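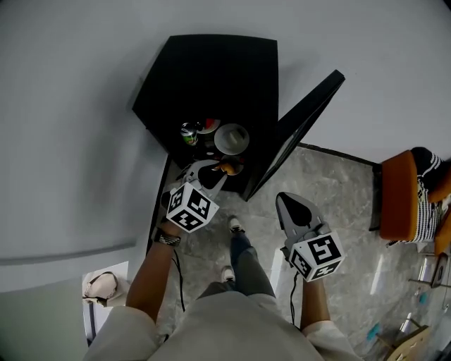
Marker cube pose jumps after fingertip pad change

Posted in Handheld grippers > Setup and care

We run a pair of Kernau handheld grippers with printed marker cubes near the base. I replaced the black fingertip pads on the left unit on Friday. Since then its tracked pose jumps by 13 mm whenever I reach into a low cabinet shelf. The right unit is fine. Firmware is build 3932 on both. Do I have to redo the whole calibration?

Abílio Matos

Pads don't affect the cube pose. They only change the tip offset, so you have two separate jobs.

1. Reseat the cube. Loosen the clamp, push the cube fully home, and tighten.
2. Wipe the marker faces with a dry cloth. Replace any face with a lifted corner.
3. Close the fingers on a flat gauge and re-enter the tip offset.
4. Check the cable. It should hang free beside the forearm with slack at full reach.

Full calibration is only needed if the jump is still there after step 1.

Gunnlaugur Þorgeirsson

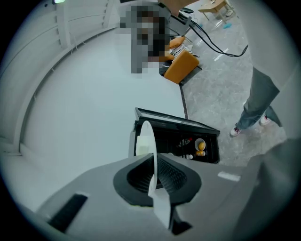
Photo: Papadakis workshop pages

Also test the grip on thin, flexible stock. A bent sheet standing in the mouth of the gripper can cover part of the wrist camera's view, and on our units tracking gets worse when that happens. Repeat the shelf reach with nothing in the fingers and compare the logs.

zaltance_user24

had the same thing, was the clamp screw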